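Dendside Printed Flat Sheet

Medach home textiles > Bedding > Flat sheets
Item 1249

A light blue flat sheet with a large white print of scrolls, leafy curls and small flowers, edged by a dotted border. It works as a bottom sheet tucked under the mattress, or as a plain cover over a made bed during the day. The pattern is big enough that it still shows when there are clothes or a blanket lying on top.

We sell the Dendside in cotton only. The cloth is a medium weight with a smooth finish, suitable for use all year. It has a narrow hem on all four sides and no elastic. Expect some shrinkage in the first wash; the sizes listed are cut with that in mind.

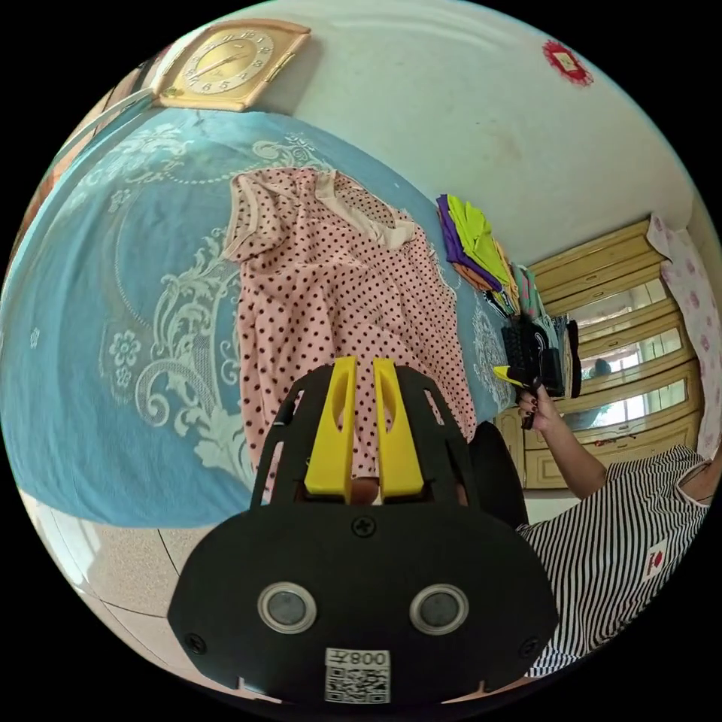

Many customers use the bed as a folding table on laundry day, and a flat sheet pulled tight is good for that. Small checks and polka dots are easy to see against the blue, and a shirt or nightdress can be spread out full length before the sleeves go in. Tuck the long sides first, then the foot.

Sizes: twin, full, queen
Color: light blue with white print
Sold as: single sheet, pillowcases separate (item 706)
Matching pillowcases: pack of 2

Care: Machine wash warm with similar colors. Tumble dry low or line dry out of direct sun. Iron on the reverse side if needed. Do not bleach.

Delivery: Ships folded in a paper sleeve. Allow 3 working days for packing. The queen size is back in stock from March.

Returns are accepted on unwashed sheets in the original sleeve. For bulk orders or cut lengths of the same print, write to Sachiko Nakajima at the Medach order desk and include the item number.

See also: Durside fitted sheet, Medve light blanket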